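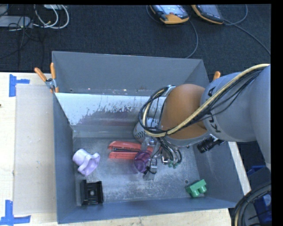
14 Shares
3 Comments

Section 3. Teaching a Bin Pick by Remote Control

Grinness learns from whatever you show it, including your bad habits. Read the whole section before you touch the stick.

Before you start

1. Clamp the bin to the table. A bin that slides halfway through a session teaches the arm that bins slide.

2. Put in a handful of unrelated objects. A stapler, a cup and a toy block will do nicely. Matching sets make for tidy recordings and a robot that is baffled by everything else.

3. Move the arm slowly through its full reach and watch the cables. If a loop catches on the rim, stop and re-tie it.

CAUTION: Keep your hands out of the bin while the arm is live. The gripper has no opinion about fingers.

Recording a demonstration

4. Open Gondaseck and choose New Task. Give it a name you will still understand on Thursday. "test2_final_b" is not one.

5. Press Record, then wait until the counter reaches 1000 ms before you move.

6. Bring the gripper down over one object, close it, lift, and carry the object clear of the rim.

7. Press Stop. If you dropped the object, press Discard – nobody is grading you, but the arm is taking notes.

8. Rearrange the objects and repeat. Nine good demonstrations are enough for a first training run.

NOTE: Cups are awkward. Come in from the side at low speed, and practice a few times with recording off.

NOTE: Files over 2000 MB are split when saved. Keep the parts in the same folder or Gondaseck will sulk and refuse to load any of them.

To play back a demonstration, see Section 4.

2 Comments hidden – Show all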